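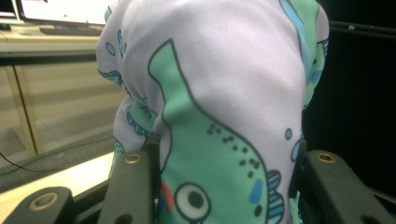 Ticket: peace talks tracker shows the wrong end dates
Opened by: Makis Nikolaidis
Date: 20/10/2022
Product: Pevus (timeline module)
Status: Closed, one follow-up open

Hi all, me again! I run the Craddock tracker, the one that follows ceasefire talks, foreign ministers' phone calls, joint statements and so on, and it lives on Pevus. There are 900 entries in there now and up to this week the timeline has been a dream (thank you for the July update by the way, the search is so much faster).

So the problem. I put in a monitoring agreement that runs until 2032, with both sides confirming it every 365 days. The entry page shows it just fine. The timeline, though, marks it as "Expired" in big red letters, and for a tracker that reporters quote from that's pretty bad! One of them had already written to ask me if the talks had fallen apart. They haven't, the delegations are still meeting.

What I tried first:

Saved the entry again without changing anything. Still expired.

Deleted the end date, saved, typed it back in. The red label went away for a minute and then came right back, so I got excited for nothing.

Logged in from my other laptop. Same thing.

Changed the entry type from "Agreement" to "Statement". Now it shows as current – but then it drops out of the list of agreements, and I need it there.

Update 1

I went through the rest of the agreements over lunch and found 5 with the same trouble. They all have a renewal period filled in. The ones where I left that box blank are okay, even the really long ones. I think the timeline is reading the renewal date as the end date and ignoring the real one. Could somebody check that on your side? I've put the word CHECK in the notes of each one so they're easy to find.

Update 2

Duren from support wrote back (fast, thanks!) and asked where the entries came from. Three I typed in myself and two came over from Stisetti, the old system, when we moved. So it doesn't look like an import thing.
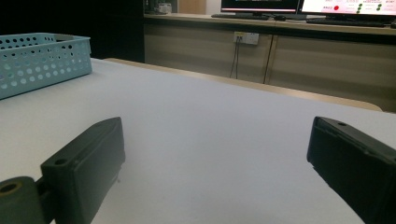 Duren also asked me to clear the renewal box on one entry and wait for the timeline to rebuild. I did, and the label changed to "In force until 2032", just like it should. Then I put the renewal period back and got "Expired" again. I did the whole thing twice to be sure, and a second entry acted the same way.

For now I've cleared the box on all of them and written the renewal terms into the summary text. It's a bit clumsy, and readers can't filter on it, but at least we aren't telling people a deal is dead when it isn't.

Update 3

Got the fix this afternoon. Support says the timeline was picking whichever date came first, and now it uses the end date whenever there is one. I filled the renewal boxes back in, rebuilt, and all of them say "In force". Hooray! I wrote to the reporter too.

You can close this one, but please keep the follow-up open: the weekly email digest still has the old label on two of the entries. The next digest hasn't gone out yet, so I'll check it when it does and post the result under this ticket.

Makis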